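This site uses cookies to remember your archive view settings. Accept | Manage preferences

[prekari-users] Re: Plulalik 2 and slow pose drift near glass

Hi all,

Great thread, and I finally have something worth adding. I spent the last stretch of November moving our trajectory pipeline from the old Hamel tracker over to Plulalik 2, and the glass problem Duygu brought up is exactly the one that ate most of my time. Quoting her message for anyone who joined the list since then:

> From: Duygu Akbulut
>
> We see the wrist trajectory bend whenever the operator works beside
> a large window or a glass door. Indoors with plain walls the same
> rig is fine. The marker on the gripper is detected the whole time,
> so gripper width looks good, but the camera pose slides off by a few
> centimeters and then snaps back when the loop closes. The policy
> trained on those episodes reaches short.
>
> Two questions. Is anyone masking reflections before feature
> extraction? And is the snap handled in Prekari when it resamples, or
> does it end up in the actions as one big jump?
>
> Duygu

Second question first, since it has the shorter answer. Prekari does not handle the snap. The resampler takes whatever poses it gets and fits a spline through them, so a loop closure correction comes out as a short, very fast motion that the operator never made. You can find these easily: difference the positions, divide by the time step, and look for spikes that have no matching spike in the gyro. I ran that over 2,873 of our episodes and 200 of them had at least one. Every one of those would have gone into training without a complaint from the loader!

What fixed it for us was to stop exporting the live poses at all. Plulalik 2 can write the final optimized graph after the episode has ended (the option is export_final in the tracker config, off by default for reasons I don't understand). With that on, the correction gets spread back over the whole loop and the spline has nothing strange to fit. It adds a few seconds per episode on my desktop. If you only change one thing this week, change that one.

Now for the masking. Yes, I do it, and it helps, but my first version was bad. I masked anything that looked like glass, using a small segmentation network somebody had trained for building facades. That threw away the door frames too, and those straight dark edges are some of the best features you have outdoors. Tracking got worse. What I do now is much simpler:

1. Undistort nothing. Keep the fisheye image as it is and give the tracker the proper fisheye model. Undistorting first stretches the rim so badly that the corner detector fires on blur.

2. Mask the black area outside the image circle, plus a thin ring inside it. The edge of that circle is a lovely strong feature that moves exactly with the camera, which is the worst kind.

3. Mask the gripper. It is also fixed to the camera apart from opening and closing, so I use a static polygon that covers the full finger travel.

4. Run the tracker once with no glass handling. Take every feature whose reprojection error grows steadily over a track, and drop the whole track. Points reflected in a door behave as though they sit well behind the glass, and they tend to fail this test when the real frame and the wall around it agree with each other.

5. Run the tracker again on what is left, with up to 800 features per image. We had been using half that, and on brick it was leaving a lot on the table.

Step 4 is the fun one. It needs no network and no labels, and it also removes leaves, passing people and the operator's own hand and sleeve when they swing close to the lens. I was grinning at my screen when the first cleaned up track came back straight.

One warning about brick. It gives you plenty of corners, but they all look alike, and the descriptor matcher will happily jump a whole course of bricks during a fast move. Tighten the ratio test a little, or use the IMU prediction to limit the search window. Signs and stickers are worth a lot near a wall like that, as they give the matcher something it can't confuse with its neighbor.

On the marker side, I agree with Duygu that the width signal is usually fine. The one thing I would check is a marker seen at a steep tilt. The corners are found, the detector is happy, and the estimated pose flips between two solutions. We got around it by never using the marker pose at all. We take only the image position of the marker center and look up the width from a calibration table made by opening and closing the gripper slowly. It's smoother than what we had, with one less thing to tune.

For soft objects there is one more trap. Our Grunoseck exporter used to cut an episode when the fingers stopped moving, which works for blocks and cups. With a cloth, the fingers can be still while the interesting part is going on, and we were chopping off the push into the opening. I now end episodes on the operator's button press only.

I'd be very happy to put the track filter into Prekari as an optional step before resampling. It's short, in plain Python, and depends only on numpy. Two things I'd like opinions on first: should a dropped track be logged per episode, and should the spike check stop the export or only print a warning? I lean toward stopping it – a warning in a long batch job scrolls past and is gone.

Duygu, if you can share one of your bad episodes I'll run both passes on it and send back the before and after trajectories. Please include the raw IMU file and your calibration, as the time offset between camera and IMU makes a real difference to step 4. Here's one of the views I've been tuning on, with brick and a big glass door behind the cloth:
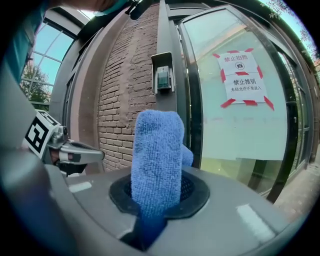 6. (Left this off the list above.) After the second pass, compare the two trajectories before you delete the first. If they differ by more than a few centimeters anywhere, look at that episode by eye. In ours the second pass was nearly always the better one, but on very short episodes the filter sometimes drops too much and the scale goes soft.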